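12/25/25, bench book, wood finishes

In on my own, as the Flasora oil won't wait for anybody's pudding. Panel 2 had its second coat and the grain has come up darker than on the sample Plusteck sent us. Chaltu Tekleab said it would. I've written that down so she needn't remind me. 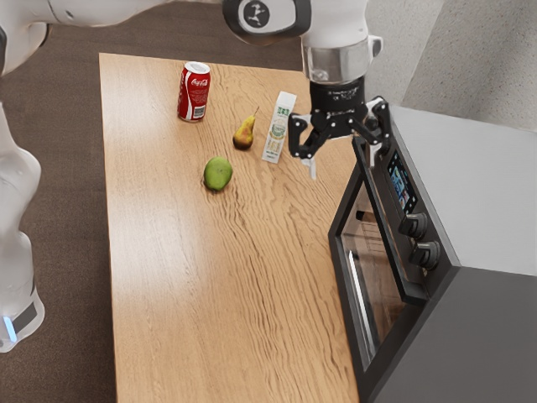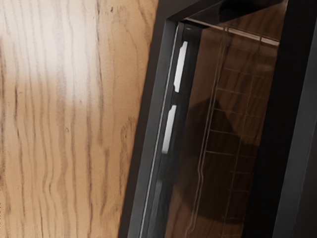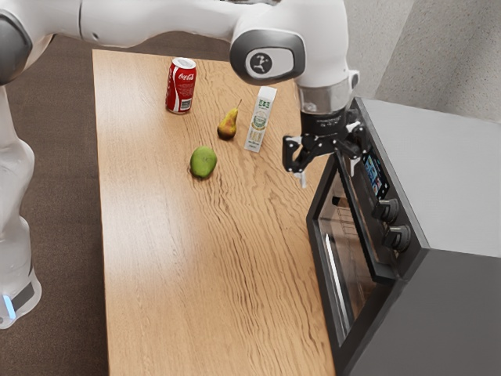
Pale wood, wavy grain.

Gloss reading on panel 2 is 40, against 93 for the Pellegrini varnish, so anyone wanting to see their face in a tabletop knows which tin to buy. The oil still smells of linseed and old cricket bat. Drying time on the Grudska label is "overnight", a word they seem to have borrowed from somewhere nearer the Pole.

Rubbed back the first panel with 356 of the fine pads left in the box (355 now, the last one went through at the corner). Tea ring test put off until the coat stops taking fingerprints, mine mostly.

To do in January: order more rags, find the lid of the wax, ask Chaltu whether the third coat can go on thinned by up to 40 per cent or whether I dreamt that.

Finishing bench notes. Copyright the workshop. Back to top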